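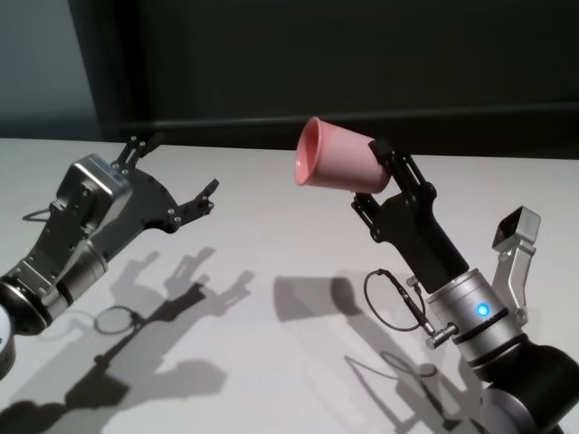 Module 4: Two-arm handover, control and perception
Handout for the Heltham practical, August

4.1 What the task asks of the software

A handover has one arm giving an object and the other receiving it. Each arm runs its own controller, and the planner in Bundeo keeps the two in step. The giver must hold the object still, the receiver must close on a free part of it, and the giver must not open until the receiver's grip has been confirmed.

4.2 States

The Skislow state machine uses these names in the logs:

PRESENT: giver holds the object at the handover pose
APPROACH: receiver moves in with its fingers open
CLOSE: receiver closes to its force limit
CONFIRM: both grips are checked
RELEASE: giver opens and backs away

CONFIRM times out after 200 ms and returns to CLOSE. A second timeout stops both arms. 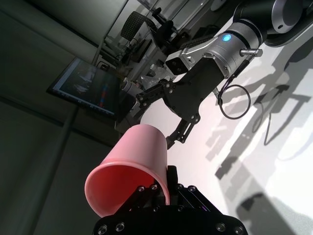 4.3 Choosing the grasp

The grasp planner samples 90 candidate poses on the cup model and drops any that meet the giver's fingers. Of those left, it ranks first the pose with the least wrist rotation. With a tapered cup, take care over the sign of the wall angle: a wrong sign makes the fingers push the cup along its axis as they close.

The cup pose comes from the wrist cameras. Close to the object much of the rim can be hidden, so the Hanrahan tracker keeps its last good estimate and moves it with the joint readings. Treat an estimate older than 29 control cycles as lost.

4.4 Exercise

Replay log 817 and find the cycle at which APPROACH ends. Plot the finger gap of both grippers on one time axis. State which check in CONFIRM fails first, then change its threshold and run the replay again. Hand in the plot and the edited config file.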